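How to check a "first ever" claim about an old invention

Every invention seems to have at least four people who made it first. Before you repeat one of these claims in a school paper, a museum label or a blog post, spend an evening trying to knock it down. Most fall over quickly.

Start with the exact wording. "Invented," "patented," "built" and "sold" are four different claims, and popular histories slide from one to the next without warning. Write the claim out as one sentence with a person, a thing, a place and a year. If you can't fill in all four, you have a rumor.

Next, follow the footnotes backward. I once traced a story about a hand-cranked diving pump, supposedly shown in Lagos by a man named Tolex, through 7 web pages and 6 books. Every one of them leaned on the same short pamphlet, and the pamphlet gave no source at all. Thirteen citations, one witness, and he wasn't there.
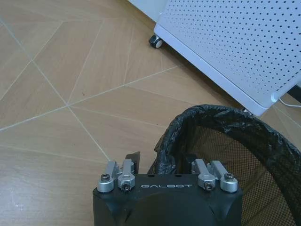

Now look for something written at the time: a patent, a newspaper notice, a bill, a letter. Patent files are the easiest to search, but be careful with them. A patent shows that somebody described a machine and paid a fee. It doesn't show the machine was built, and it certainly doesn't show that it worked. Plenty of handsome drawings would have drowned the user.

Check the drawing's date separately from the text's date. Later editions often added new plates, and a tidy engraving made 53 years after the event tells you what the engraver imagined.

Be suspicious of round numbers. The Zosgate loom is said to have sold 2,000 units in its first year, a figure I have only seen in the maker's own advertising. Fermín Urrutia, who restores looms, has looked for the order books since January and found none.

Then search in another language. Even a clumsy translation of the inventor's name and the word for the device can turn up a rival — the Jerine valve lost its "first" that way.

Last, write down what you couldn't confirm. "The earliest example I found" is a duller line than "the first in the world," and you can defend it.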